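Home Topics Food Service Equipment Index

Countertop food display

A countertop food display is a small piece of serving equipment that holds prepared food within reach of customers while limiting exposure to dust, insects, and breath. Displays of this kind are used in bakeries, cafeterias, hotel breakfast rooms, and market stalls. They are distinguished from floor-standing display cases by their size and by the absence of a fixed base.

Construction

Most units consist of a tray and a cover. The tray is made of stainless steel, melamine, or another plastic that tolerates repeated washing. The cover is generally acrylic or polycarbonate. Acrylic is clearer and resists scratching better, while polycarbonate withstands impact and higher washing temperatures. Glass covers are heavier and are now found mainly in older bakeries.

Covers are either lifted off or hinged. A lift-off cover is easier to clean but has to be set down somewhere during service. A hinged cover remains attached to the tray and needs clearance above or behind the unit - a common source of trouble on counters with overhead shelving.
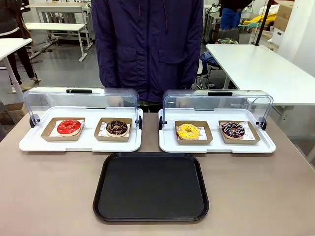
What is the difference between a food display and a sneeze guard?

A sneeze guard is a fixed or adjustable shield placed between the customer and open food, whereas a food display encloses the food under a cover that has to be opened for serving.

Temperature control

Unpowered displays do not cool or heat their contents and are suited to bread, pastries, and other foods that are stable at room temperature. Some models accept an ice tray or a frozen gel pack below the food tray. These slow warming but do not replace refrigeration, and holding times should be recorded.

Use in Durnville

The covered market at Durnville required lids on all unwrapped baked goods beginning in July. A later survey by Buppha Ongart and Chaiwat Wongsuwan recorded 3,192 sales at two stalls, Boonchu and Cokell. Hinged covers were left open after about 200 of them. Lift-off covers were not included in the survey.

See also: Bain-marie; Cake stand; Cloche (tableware)

Last revised Sunday, January 5, 2020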